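Chapter 6
When the Gripper Lets Go: Faults, Near Misses, and the Habit of Looking Twice

In this chapter you will learn
How a fault differs from a failure, and why the words matter when you write a report
Why a dropped part is often the last event in a long chain
What a protective stop does, and what it leaves undone
How to read a fault log alongside what people remember

6.1 A Shelf, a Board, and a Bad Afternoon

Most of us come to robotics because we love watching things work, and I would never want to talk you out of that pleasure. There is nothing quite like the first time an arm you set up yourself reaches out, closes its fingers, and comes back with the part you wanted. But sooner or later every one of us stands beside a machine that has done something we didn't expect, and how we behave in the next few minutes says a good deal about what kind of technician we are going to be. So let me begin this chapter with a small accident, one in which no one was hurt, and which I have been telling to students ever since.

The Moria cell was a modest one. It had a single arm, a two-finger gripper from Conum, and a job that anybody could have explained to a visitor in one breath: take flat boards out of wire storage, one at a time, and stand them in a rack at the far side of the table. The arm had been doing this all through October with hardly a complaint. It had its little quirks, as they all do, and the people who worked beside it had grown fond of it, the way you grow fond of an old car that starts on the second try.

On the afternoon in question the gripper closed on a board, lifted it, carried it partway across the table, and let it go. The board landed on one corner, tipped over, and slid off the table onto the floor, stopping a short distance from the shoes of the operator, who had stepped forward to see why the arm sounded different. The controller reported a grip fault and brought the arm to a protective stop. All of that took less time than it takes to read this paragraph.

Now, if you had walked in at that moment and asked what went wrong, you would have been told that the gripper dropped a board. That is perfectly true, and it is also the least useful thing anyone could say about it. A dropped board is where the story ends. To learn anything we have to go back and find where it began, and that means looking at the ordinary, unremarkable part of the job, the part where the fingers come up to the storage and everything seems to be in order.

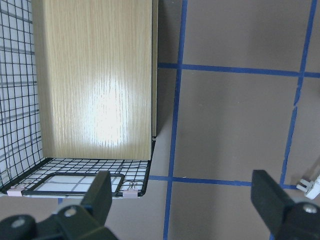
The log was the first place the team looked, and it was more interesting than they had hoped. The Conum gripper records how far its fingers have closed each time it takes hold of something. Over the last 200 picks the closing distance had been creeping, a very little at a time, as though the boards were getting thinner. They were not, of course. The rubber facing on one finger pad had been wearing down, and the fingers had to travel a bit farther with each passing week before they met any resistance. The software had a limit for this, and the limit had been set generously when the cell was new, so the drift never raised a warning.

That was the first link. The second had to do with the boards themselves. A new supplier, Kekent, had begun sending boards with a smoother finish, and a smoother board asks for a firmer grip. The change was written down on the delivery papers, where it was read by the people who paid the bills and by no one who ran the arm.

The third link was speed. Someone had raised the travel speed between the storage and the rack by 5 percent to catch up after a holiday. It was a small change and a sensible one, and with fresh pads and the older boards it would very likely have caused no trouble at all - but the pads were not fresh, and the boards were not the older ones.

6.2 Faults and Failures

You will hear the words fault and failure used as if they meant the same thing, and in friendly conversation there is no harm in it. In a report, please keep them apart. A fault is a condition in the system that is wrong, such as a worn pad or a limit set too wide. A failure is the moment the system stops doing its job. A fault can sit quietly for months without causing a failure, and several faults can sit side by side, waiting for the day when they line up.

The Moria cell had three conditions worth noting and one failure. The grip fault shown on the controller was a message announcing the failure after it had happened, and I mention this because new technicians often copy the message into the box marked "cause" and consider the matter closed.

6.3 What the Protective Stop Did and Didn't Do

The arm stopped, just as it was meant to, and we should be glad of it. Still, look again at where the operator was standing. A protective stop holds the arm. It has no power over a board that has already left the fingers. The guarding at the edge of the table had been planned around the reach of the arm, and a sliding board will travel past that line quite happily.

When the Chou training shop built its own copy of this exercise, the instructors added a raised lip along the table edge and moved the operator's standing mark back by 2 feet. We will return to their layout in Section 6.5, when we work through a risk assessment together.

Before you read on, take a sheet of paper and write down the three conditions in the order you would have fixed them, with a sentence or two on each. Keep the sheet somewhere safe. You will want it when we get to the fault tree, and you may well find that you would like to change the order.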